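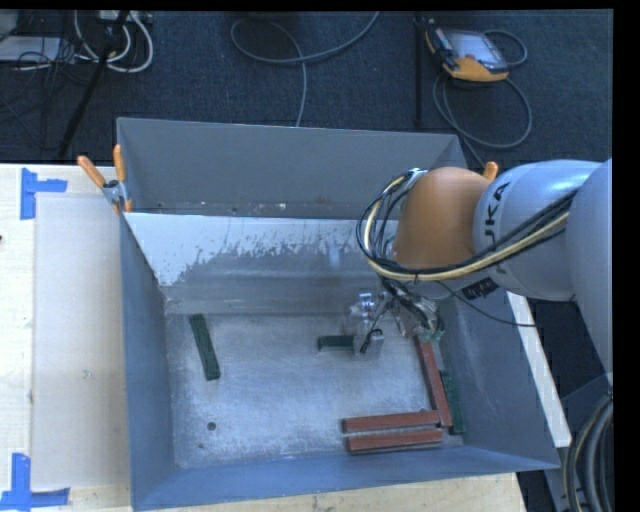

4 min read

June 25, 2020
By the Lastgate bench reviews desk

Filed under: Robotics > Bin picking > Methods
Search this site Go

Review: Leltero grasp learning package, with the Zinitz block set

Leltero is a software package for teaching an arm to pick parts from a bin by trial and error. You give it a camera fixed over or beside the bin, an arm with a gripper, and time. It tries a grasp, checks whether the gripper closed on something, and adds the result to its training data. The method comes from the Asante paper on self-labeled grasping, and the package follows it closely. We reviewed it with a KUKA arm, a sloped gray bin clamped to a wooden table, and rectangular blocks in dark green and reddish brown from the Zinitz set.

Setup took most of two days. Installing the software is easy. The hand-eye calibration is slow, and the manual skips the step where you tell the package where the bin walls are. If you leave that out, the planner treats the slopes as flat floor and the gripper comes down too low near the sides. The fix is a short text file, and the format is only explained in the sample folder. Clamp the bin before you calibrate. If it shifts later you have to start over.

We ran 3,214 grasp attempts over the test period. Of those, 2,816 lifted a block clear of the floor and held it. That count takes in the early attempts, when the model had little to go on. The paper claims that the success rate climbs quickly and then levels off, and ours did the same. It leveled off at just over 90 percent.

Most of the failures at the end were of one type. When two blocks lie parallel and touching, the model likes to aim at the seam between them, and there is no room for a finger. Blocks along a wall were the next worst. The paper reports both problems and suggests a push move to separate the parts first. Leltero includes the push, but it is off by default and we found it clumsy. It often slid a block into a corner, where it was harder to reach.

The Zinitz blocks are fine for this work. They are plain and easy to tell apart by color. After a long run the floor of our bin had a whitish, speckled residue on it. We made no attempt to trace it, and we can't say what it does to the depth readings.

The logs are the best part of the package. Every attempt is saved with its picture, the planned grasp, and the result, and you can sort by failure. The viewer is slow with large runs. A faster one is listed for August.

We would recommend Leltero to a lab that wants to repeat the Asante result on its own arm. For a production cell with mixed parts, the push move needs more work first.

Tags: grasping, self-supervised learning, KUKA, software reviews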